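叠毛巾这件小事，机器还差多少

周六下午三点，Yareli Quintero 迟到二十分钟，进门先找插座。她在 Cendar 做家务操作这一块，之前在 Pistance 的仓库待过，管分拣线。咖啡没点，直接开聊。

第一个问题当然是那个老问题：到底能不能干家务了？

“看你说哪一件。”她说，“擦桌子，能。把东西从桌上拿起来放进盒子，大部分能。叠衣服，能叠，你得等。等得起吗？”

等多久，她给了个数：他们自己内部测，一件T恤从抓起到放好，平均209秒。人呢？她笑，说没好意思测。

209秒还是摊平了放在那儿的。从洗衣篮里一团拽出来，另算。

难在哪。她讲得很快，我记得有点乱，大意是这样：杯子是硬的，你抓它一下，它还是那个杯子。布不行，碰一下形状就变，刚才算好的全部作废，要重新看，重新想从哪下手。而且布会盖住别的东西，也会盖住自己。找边，找角，分正反面，这三样她们组做了一年多，现在还在做。

“别人以为难的是手。手当然也难，但我这边一半的时间花在看上面。”

聊到这她把电脑转过来给我看。普通人家的桌子，不是实验室那种白墙加灰垫子。 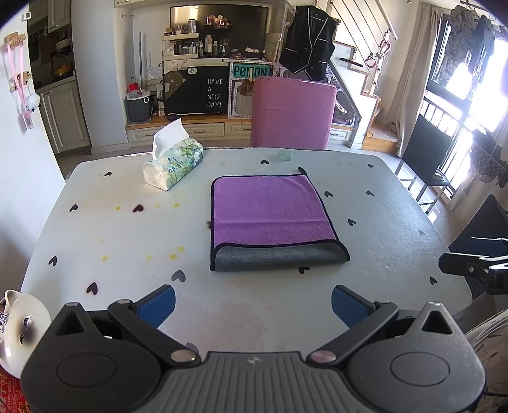

桌上的紫色包边布，近处一边翻了起来，露出灰色的绒面。

“你看这块布，”她指着屏幕，“两面颜色不一样，算运气好的，翻没翻过来一眼就知道。两面都白的那种毛巾，人都要摸一下。”

桌面上的爱心图案呢，会不会捣乱？

会。她说早期的模型特别喜欢去抓印花，桌布上的草莓、盘子上的鱼，都抓过。现在好多了，但污渍还是麻烦，深的浅的，它分不清哪个该擦，哪个是本来就印在上面的。“这事我妈也会跟我吵，她觉得是脏的我觉得是花纹。”

后面那些瓶瓶罐罐她倒不担心。不碰就行了。先学会不碰。

我问家里和车间哪个先成。她想都没想，车间。

在Pistance的时候，一条线每班过1438件，箱子就那么几种尺寸，灯光一年到头一个样。出错了有人过来按一下，接着跑。家里没有这个人。或者说，这个人就是你，你买机器就是为了不当这个人。

不过车间也没有外面说的那么顺。她的前同事 Haris Qureshi 现在在 Trekarstead 管包装，我后来打电话过去，他那边很吵，断断续续讲了十来分钟。他的原话：“纸箱没问题。塑料袋，有问题。软的都有问题。”他们五月试过让机械臂往袋子里装毛巾，229袋，要人工返工的20袋。听上去不多，他说，但返工的那个人得一直站在旁边等，那我为什么不让他直接装。

后来停了？没停，挪到夜班了，夜里不赶，慢一点没人催。

把这话转给Yareli，她点头，说家里其实也一样。没有人要求它快。你去上班，它叠一下午，回来叠好了，209秒一件又怎么样。前题是别叠到一半卡住，别把猫叠进去。（她没有猫。）

那钱呢。家用的要卖多少，她不肯说，只说现在的价格她自己不会买。

有没有哪件家务她觉得五年内都别想？

停了一会儿。“套被套。”又补了一个，“还有收拾一张别人正在用的桌子。”哪个是垃圾哪个明天还要，零食拆了一半算不算吃完，纸巾要不要扔。这不是抓得准不准的的问题，得认识这家人才行。

那能不能直接问主人？可以问，他们试过，问到第六句，试用的人就自己动手收了。

四点半她要走，下一场在城东。收电脑的时候又想起来，说擦桌子那个“能”要打个折扣，平的、干的、没放东西的桌子，能。放满了的，先不算。

我问那她自己家现在谁叠衣服。

“不叠，堆椅子上。”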